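Piruris: Progress Report on the Workshop Arm

Since March, the shared workshop at Tustthorpe has been the home of a small robotics project known as Piruris. This blog has mentioned it in passing on two earlier occasions. The present entry records the state of the build for those members who have asked, and for my own reference.

The purpose of the project is modest. Piruris is to be a bench-mounted arm with five joints and a simple two-finger gripper, able to lift everyday articles from a desk and set them down again at a chosen point. The design is my own, with considerable help from Thenmozhi Kurup, who wrote the motion software, and Renzo Cocco, who machined the shoulder bracket and then machined it again when my drawing proved to be wrong.

The base and shoulder are complete. The upper arm is a square aluminum tube, bored at both ends. The forearm was printed at the workshop and has been replaced once, the first version having split along a layer line at the elbow. The wrist remains unfinished. Its two small motors have been delivered and tested on the bench, but the cable run through the forearm is tighter than planned, and one connector will have to be changed before the wrist can be closed up.

The motor controller is a Zastura board, bought secondhand from Gianni Galli. It came without a manual. Members who own the same board are advised that the enable pin is active low. This was established at the cost of one evening and one fuse.

Work on the software has gone ahead of the hardware. All grasping trials to date have been run in simulation, in a virtual office with a desk and a leather chair. The set of articles on the desk was chosen for variety of shape: a ball, a small black cup, a pen and a baseball bat, among others. Thenmozhi has built 27 starting layouts so far and intends to stop at 40.

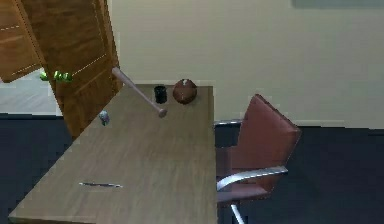
Why is the arm tested in simulation before the hardware is finished? A fault in the motion software costs nothing there, and the same trial can be repeated under identical conditions until the cause has been found.

The long articles have been the source of most of the difficulty. A bat held near one end places its weight far from the grip, and the simulated wrist must resist a turning force that a cup never produces. The first planner ignored this entirely. The current one estimates the balance point and prefers a grip close to it, provided the fingers can reach. The pen presents the opposite problem – it is light enough, but it lies so low that the fingertips must come within a few millimeters of the desk. The fingertip pads have been redrawn with a thinner leading edge for this purpose, and will be cast in silicone once the mold is ready.

A word on power. The supply first chosen was adequate for the arm at rest and inadequate when the shoulder and elbow started together. It has been replaced with a larger unit, and a 2000 microfarad capacitor has been fitted across the motor rail. Pierina Ruggiero inspected the wiring and required that the emergency stop be moved to the front of the bench, within reach of a seated operator. This has been done.

The remaining tasks are the wrist connector, the fingertip mold and the calibration of the elbow encoder, which at present drifts when the motor is warm. Members are asked not to adjust the clamps at the end of the long bench, as the base has been leveled in that position. Anyone with a spare four-pin locking connector is invited to leave it in the tray marked Piruris, next to the drill press.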